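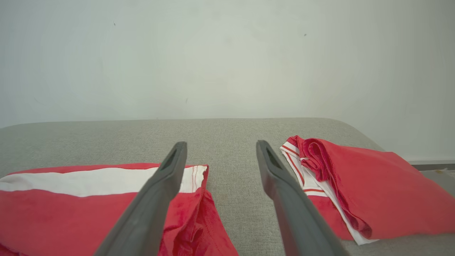

Against the perfect demonstration
05/11/2022

Most guidance on teleoperated demonstration asks the operator for clean examples. Start from a neutral pose, approach smoothly, grasp once, fold once, release, retreat. Anything with a fumble in it is discarded. I followed that guidance for two years and I now think it is wrong for cloth, and probably wrong for most things that do not hold their shape.

The task I have in mind is folding red garments on a padded grey surface with a two-finger gripper. It is a dull task and a good test. The cloth bunches. A white trim turns under itself and comes out somewhere else. Two garments of the same colour lying near each other give the policy very little to separate them by, and the wrist view, where the fingers cover part of whatever they are about to touch, gives less still. A human operator copes with this by knowing what a garment is. The policy has only the recordings.

Under the usual rules, our first set at Clendside came to 450 episodes, all of them tidy. The policy trained on it folded well when the cloth began in a state resembling the recordings. When the first grasp missed, it carried on as though it had not. The fingers closed on nothing, travelled along the fold line and opened again at the far side. This is a familiar failure and it has a familiar explanation: the policy drifts into states that no operator ever visited, and no recorded action applies there. What surprised me was how much of the drift we had removed from the data ourselves.

The discard log made this plain. Operators had thrown away episodes for missed grasps, double grasps, a sleeve caught under the wrong finger, a hesitation. In many of them the operator had recovered within a few seconds and finished the fold. We had paid for those recoveries and then deleted them.

The second set kept them. We trimmed only the episodes in which the operator gave up. On the same 34 starting arrangements, the first policy completed 2 and the second completed 31. I would not offer those figures as a general result. The arrangements were chosen to be awkward, the operators had more practice by then, and the second set was larger. Even so, I have not been able to attribute the whole difference to practice and volume.

There are two reasonable objections. The first is that a policy trained on fumbles will learn to fumble. It does, a little. Ours picked up a habit of tapping the surface before closing, which came from one operator who used contact to judge height. The tapping cost time and did no harm. If it had mattered, the remedy would have been to mark the segment before each correction and leave it out of the training loss while keeping the correction itself. That is tedious labelling, and it is still cheaper than recording again.

The second objection is that hand guiding avoids the problem. If the operator holds the arm directly, fewer grasps fail, and the data can be clean without being filtered. I accept the premise. With a hand on the arm, one feels the cloth drag and adjusts before anything goes wrong. The difficulty is that this feeling is not recorded. The operator acts on force and the camera sees only an unexplained change of direction. Remote control is slower and more irritating, but if the operator is restricted to the same camera view as the policy, every decision has to be made from information the policy will also have. I count the irritation as part of the method.

This last point is neglected in the tools. Zadier gives the operator a wide overhead view by default, and Tveit lets them simply look across at the bench. Both make for comfortable sessions and short episodes. Both also produce demonstrations whose reasons lie outside the data. An operator who can see around the fingers will approach a fold differently from one who cannot, and the policy cannot.

The Dollitz checklist, which many labs have adopted with small changes, scores operators on episode length and on the share of episodes accepted. I would drop the first measure and reverse part of the second. An operator who never produces a recovery is either working from easy starts or deleting the evidence. Starting states should be made worse on purpose: crumple the cloth, turn the trim under, push two garments close enough that the wrong one is sometimes caught. Then keep what follows, provided it ends in a fold.

None of this applies with the same force to rigid parts in a fixture, where a missed grasp usually means that something upstream is out of place and the correct response is to stop. For cloth, stopping at every miss would mean doing very little folding.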